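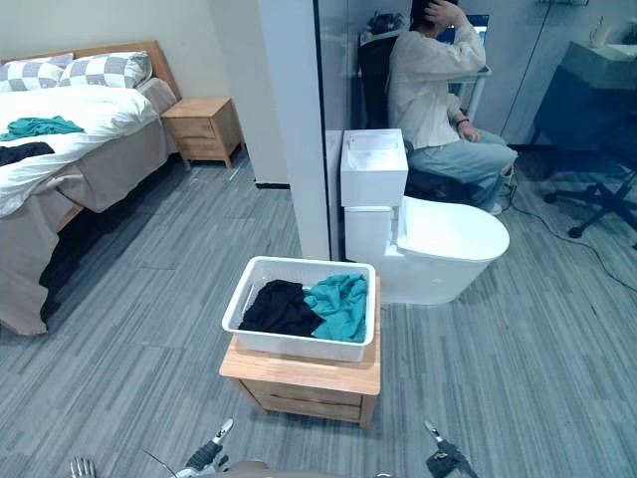 Reading court papers for yourself: speaker notes
Vivek Goel, Wamura evening talks, 2020-09-21

Opening

Thank Kam-wah for the invitation and for sorting the microphone. Ask for hands: who has read a news story about a court case this month? Then: who has read the document the story was about? Wait. Let them look at each other. It's usually a very small number of hands, and I'd love it to be bigger by the end of tonight.

Say early on that I'm not a lawyer and none of this is legal advice. I edit a local newsletter and I got hooked on court papers nine years ago, when I went to sit in on one hearing and came back the next morning for the rest of it.

England and Wales only tonight. Scotland does things its own way (wonderful words, "pursuer" and "defender") and if anyone wants to talk about that afterwards, please do, I'm keen to learn more.

What the papers are

Start with a criminal case in the Crown Court. The indictment is the formal list of charges. People expect a long dramatic story and it's often a page or two. Each count has two parts: the statement of offence, with the law that is said to have been broken, and the particulars, which say briefly what the person is accused of doing and when.

Stress this one, slow down: it is what the prosecution says. It has not been proved. American indictments can run on for page after page like a novel, and since those are the ones people see shared online, they think ours must be like that too.

Now civil cases. The claim form starts things off. The particulars of claim tell the claimant's side, the defence answers it, and sometimes there's a reply to the defence. I really do enjoy reading these side by side — you put the claim on the left and the defence on the right and go paragraph by paragraph. Three words to watch for in a defence: "admitted", "denied", and "not admitted". The last one means "we can't say either way, so you prove it". Reporters mix up the last two all the time, and I've done it myself in print.

The Bisht case

This is the one I want to spend proper time on. Bisht v Sinudard, the contract row over the parking system. The judgment is 117 paragraphs long. Hold up the printout. It looks like a slog and it's a terrific read.

Everybody heard the same thing about it: "firm blamed for wrong parking fines". Go to paragraph 5. The judge says there, in plain words, that the court is not being asked whether any fine was right or wrong. The row was over who had to pay for the repair work under the contract. The drivers weren't even parties to it!

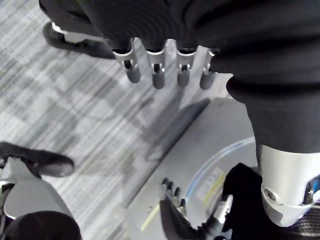 And once you know that, the rest opens up. You can skip forward to the list of issues, which most judges give you somewhere in the first third, and use it as a map. In this one there are four issues. Sinudard won on two, Bisht won on two, and both of them put out a statement saying they were pleased. You can see why the headlines were a mess.

Read out paragraph 60 if there's time. The judge is dealing with the two expert witnesses, who had looked at the same system logs and come away with opposite views. She doesn't call either of them dishonest. She says one of them answered the question he was asked and the other answered the one he wished he'd been asked. I laughed out loud on the train.

Remind people that an expert's first duty is to the court, and it comes before any duty to whoever is paying the bill. That surprises a lot of people, and it changes how you read their evidence.

Don't get drawn into the appeal. Permission is being sought, I don't know what will happen, and if it's heard at all it won't be before November.

How I read a judgment

Last page first, for the result. Then the opening paragraphs, for who is who. Then the list of issues. Only after that the long middle.

Keep a pencil handy and mark every sentence as one of three things: what a party says, what a witness says, what the judge finds. Phrases like "it is submitted" or "counsel argues" belong to the party. "I find" and "I am satisfied" belong to the judge. If you quote a party's line as if it were the judge's finding, you've got the story wrong, however neat your quotation marks are.

Lulico library has kindly put out 11 copies of the short extract. Share one between two or three and have a go at the pencil exercise with the people next to you. Let it get noisy. Go round and listen in.

Points people tend to argue over: paragraph 22, where the judge repeats a witness's words without saying whether she accepts them (she does, but not until much later on), and the footnote about the emails.
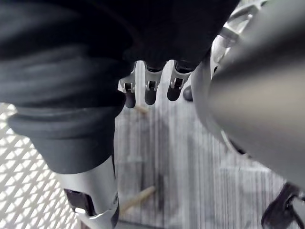 Can an ordinary member of the public get hold of the papers in a civil case?

For many of them, you can. Once the defendant has responded, someone who isn't a party can normally ask the court for the statements of case, without the documents attached to them, and for judgments and orders made in public. There's a fee, and the court can restrict access. Witness statements and most other papers usually need the court's permission.

Expect a follow-up on published judgments. Many of the higher courts' decisions go online free, on the BAILII website. County court ones seldom do, which is a real pity, as so much of everyday life gets decided there — rent, debts, boundary walls, builders.

Someone may ask about family cases too. Different rules, much tighter, and rightly careful where children are concerned. Say so and move on.

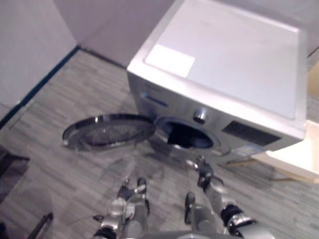 Before you write or post anything

Check whether there are reporting restrictions. In a criminal case that is still going on, be very careful: contempt of court applies to a neighbour with a phone as much as it does to a newspaper. Stick to what was said in open court, be fair, be accurate, and leave out your own view on guilt.

Give the case name and the paragraph number, so anybody can go and check you. I wish every news site did this.

Then the sign-up sheet. Next session we sit in on a hearing together. Most hearings can be watched by anyone, though at present seats are short and some are being held by video, so we'll need to email the court office first. Bring a notebook, switch phones off, and no recording of any kind, it's against the law.

Leave the printout on the front table for anyone who wants to look through it. Ask for it back!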